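발로라 지역, 복합 만성질환 주민을 위한 통합 돌봄 계약 시작

2025년 9월 24일

발로라 지역의 일차의료 기관 8곳이 그랄홀름 병원과 함께 하나의 예산으로 환자를 돌보는 계약에 들어갔다. 대상은 만성질환이 두 가지 이상이고, 주거나 식사, 이동에도 어려움이 있는 주민 1,022명이다. 계약 이름은 ‘플랄라(Flalla)’이며, 지난 5월에 참여 기관들이 서명하였다.

지금까지 이 지역에서는 진료를 한 번 할 때마다 비용을 따로 청구하였다. 환자가 퇴원한 뒤에 간호사가 전화를 하거나 집을 방문하는 일에는 정해진 수가가 없었고, 그래서 의원마다 하는 곳도 있고 하지 않는 곳도 있었다. 새 계약에서는 환자 한 사람마다 매월 정해진 금액이 참여 기관에 지급된다. 이 금액은 진료실 밖의 일에도 쓸 수 있다. 약 정리, 퇴원 후 방문, 통역, 병원까지의 교통편이 여기에 들어간다.

품질 평가는 금액과 따로 계산한다. 평가 항목에는 퇴원 후 첫 연락까지 걸린 시간, 계획에 없던 재입원, 혈압과 혈당의 관리, 그리고 환자가 직접 답하는 설문이 포함된다. 기준을 지키면서 지출이 목표보다 적으면, 절감한 금액의 60퍼센트를 참여 기관이 나누어 받는다. 나머지는 지역 보건 기금으로 돌아간다. 첫해에는 지출이 목표를 넘어도 기관이 손실을 부담하지 않는다. 둘째 해부터 손실도 나누게 되는데, 그 비율은 아직 정해지지 않았다.

현장 업무는 돌봄 조정자 31명이 맡는다. 조정자는 간호사, 사회복지사, 작업치료사로 구성되어 있고, 각자 의원에 소속되지만 같은 기록 시스템을 사용한다. 처음 방문할 때에는 검사 수치보다 생활에 관한 질문을 먼저 한다. 혼자 식사를 준비할 수 있는지, 약을 누가 챙기는지, 밤에 연락할 사람이 있는지 등을 묻고, 답에 따라 다음 방문 날짜를 정한다. 일상 동작의 평가가 더 필요한 환자는 그랄홀름 병원의 재활 외래로 연결된다. 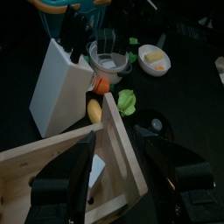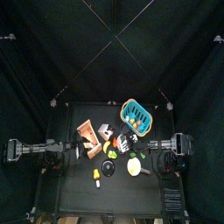 탈하 리즈비는 이번 계약의 방향에는 찬성하지만 첫해의 목표 금액이 너무 낮게 잡혔다고 지적하였다. 목표 금액은 과거 지출을 바탕으로 계산되었는데, 필요한 진료를 받지 못한 사람은 과거 지출도 적게 나타난다는 것이다. 그는 “이런 환자를 잘 찾아내는 의원일수록 처음에는 비용이 올라간다. 그 증가를 실패로 읽으면 안 된다”고 말하였다. 또한 주거가 불안정한 환자에 대해서는 별도의 보정이 있어야 하고, 그 계산 방법도 공개되어야 한다고 덧붙였다.

이 의견에 대하여 그랄홀름 병원은 현재의 보정 방식이 나이, 진단명, 전년도 입원 여부를 반영한다고 설명하였다. 주거 상태는 의원마다 기록하는 방법이 달라서 올해 계산에는 넣지 못하였다. 병원은 조정자의 첫 방문 기록이 모이면 이 항목을 다시 검토할 예정이다.

기록 시스템은 헤멀리(Hämmerli)가 공급한다. 응급실에 대상 환자가 접수되면 담당 조정자에게 알림이 가고, 퇴원 요약지도 같은 화면에서 볼 수 있다. 다만 정신건강 상담 기록은 환자가 따로 동의한 경우에만 공유된다. 약국은 아직 이 시스템에 연결되지 않아서, 처방 변경은 당분간 팩스와 전화로 확인한다.

대상 주민에게는 안내문이 우편으로 발송되었다. 참여를 원하지 않는 사람은 다니는 의원에 말하면 되고, 이 경우에도 진료를 받는 데에 변화가 없다. 의원을 바꾸고 싶은 사람은 새 의원이 계약에 참여하는지 먼저 확인해야 한다. 참여 의원의 목록은 발로라 보건 사무소와 각 의원의 접수 창구에서 받을 수 있다.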